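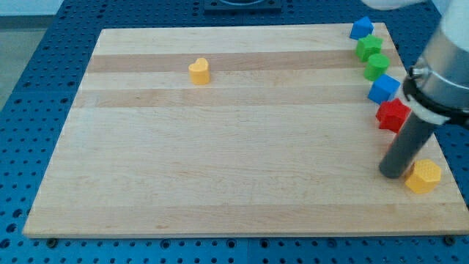
Fig. 1 - Blocs de plastique colorés sur planche de bois clair.

Athlétisme et course de fond - notes de cours, séance 3
Gestion de l'allure en cross

Rappel séance précédente : échauffement, gammes, lignes droites. Pas repris ici, voir polycopié de décembre.

1. Départ
Toujours trop vite chez les jeunes. Peloton serré, peur d'être enfermé au premier virage, on part au sprint et on paie dans la deuxième moitié. Consigne : se placer dans les 200 premiers mètres puis relâcher. Respiration, épaules basses.
Exception - parcours qui se resserre vite (type Brustent, passage en sous-bois juste après le départ). Là il faut accepter de forcer un peu.

2. Allure au train
En cross le chrono au kilomètre ne veut pas dire grand chose : boue, relief, relances. On travaille à l'effort perçu. Échelle de 1 à 10, viser 7 au début, 8 au milieu, le reste à la fin.
Côtes : raccourcir la foulée, garder la fréquence. Descentes : ne pas freiner du talon (à revoir sur le terrain).

3. Classement par équipes
Souvent mal compris. On additionne les places des coureurs qui comptent, le total le plus bas gagne. Cas vu en cours : cross de Panari, 114 partants, Soltutari devant Sumampouw alors que Sumampouw avait la gagnante. Les suivantes trop loin, tout simplement. Donc le dernier coureur qui compte vaut autant que le premier - insister là dessus avec les élèves.
Équipe incomplète = pas de classement collectif, les individuels restent classés.

4. Séances types
- 2 000 m en continu à allure course, récup trotté, puis lignes droites
- fractionné court en côte, retour en marchant
- footing en groupe, les plus rapide derrière, on remonte un par un

Attention au cumul chez les cadets qui font un autre sport le soir. Demander avant.

Pour la prochaine fois : tracer le profil d'un parcours que vous connaisez, noter où vous placeriez les relances et pourquoi. Une page max, à rendre le 21 juin 2024.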